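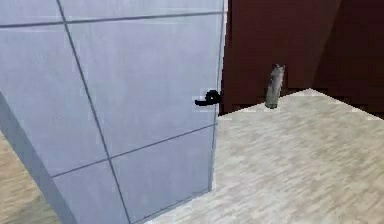
Restier warehouse open day, Clarnora
Posted by Unathi Jacobs

I finally got to see where my returns go! Restier takes back online orders for shops like Mrema, and in September they let 20 of us in for the afternoon. Urmas Pärn led our group and answered everything, even my nosy question about one-star reviews (yes, they read them, and the sorters get a printout every Monday).

My favorite part was the grading bench, where each item gets a score from 1 to 4. A kettle with a dented box went straight back on sale at a discount. They handle 3,000 parcels a day and it was still quiet enough to chat. Wear flat shoes, and book early if they run it again. I'd go back tomorrow!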